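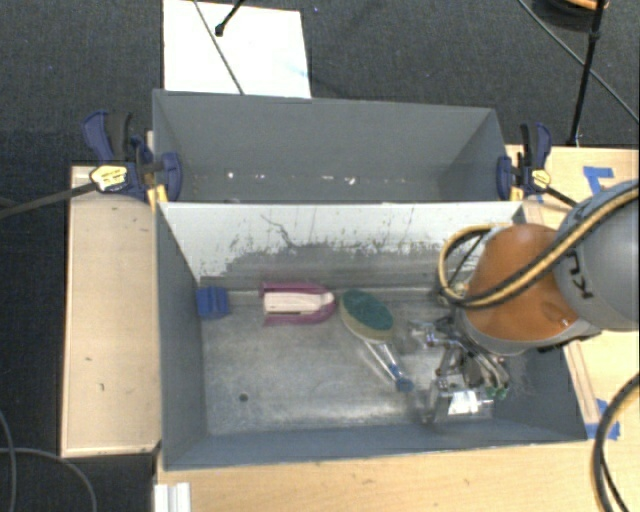

Passei a manhã na Irkero, a empresa que separa e embala artigos para a casa, e voltei com vontade de contar, porque lá dentro não se fala de outra coisa desde março! A bancada nova de separação já trabalha ao lado das pessoas, e quem antes passava o turno inteiro a tirar peças de uma caixa para a outra agora vigia o braço, prepara as caixas e trata do que ele deixa ficar. As duas caixas cinzentas estão seguras com grampos, uma encostada à outra, e na da frente havia um esfregão de loiça com cabo transparente, um bloquinho azul e uma peça cor-de-rosa e branca (fiquei ali a olhar para o esfregão, que é igualzinho ao meu).

A responsável pelo turno, Piret Hunt, explicou-me que a meta é chegar a 891 peças por turno. Neste momento vão em 541. "Ainda somos mais rápidos à mão, mas ao fim do dia doem-me menos os ombros", disse-me ela, a rir. O programa que escolhe por onde pegar em cada peça vem da Starkex, e foi preciso formar 30 pessoas, em grupos pequenos, sempre antes do almoço.

E os empregos? Perguntei, claro. A direção garante que não sai ninguém este ano e que quem fez a formação passa a receber mais 100 euros por mês. No refeitório ouvi opiniões para todos os gostos: há quem esteja encantado por deixar o trabalho repetitivo, e há quem ache aborrecido ficar de pé a ver uma máquina trabalhar e tenha saudades da conversa na bancada antiga, onde cabiam seis pessoas lado a lado. Uma colega do embalamento contou-me que agora troca de tarefa de duas em duas horas e que assim o dia lhe passa muito mais depressa.

Também há queixas sobre o espaço, que ficou apertado para quem passa com os carrinhos, e foi pedida uma passagem mais larga do lado dos armários. A resposta deve chegar antes de dezembro, quando começam as encomendas grandes da Fisora e os turnos da noite. Já combinei voltar nessa altura, desta vez para acompanhar um turno completo.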